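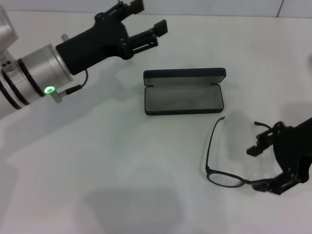 2 min read

25 Nov 2021

Members' Projects: Two Arms and a Glasses Case

Cosimo Pagano has rented bench space at the Rodstead shared workshop since June. His project, which he calls Stukesa, is a two-armed table robot intended to put a pair of eyeglasses into its case and close the lid.

The two grippers are matte black, with slotted linkages and exposed screws. Mr. Pagano said that he wished every fastener to remain within reach of a screwdriver. "I take the fingers apart more often than I would like," he said. "A cover would only slow me down."

The right gripper takes hold of the glasses by the frame, close to the hinge. Mr. Pagano selected this point after trying the lenses and the temple arms. "The temples fold when you pull on them, and then the whole thing turns in the grip," he said. The left arm waits with its fingers open near the dark case, and in the finished routine it will steady the base and bring the lid over.

The control program is at version 9. Mr. Pagano keeps a written log of each attempt, and entry 1023 was made on the day of the interview. He declined to give a success rate – the figure changes, he said, whenever he adjusts the speed of the wrists.

Asked about the choice of a white tabletop, he explained that the dark case stands out well against it. Shadows from the arms remain a difficulty, and he plans to test a second lamp.

Work on the lid has not yet begun. "The hinge on this case is stiff," Mr. Pagano said. "I may have to start with a softer one from Bautista and come back to it."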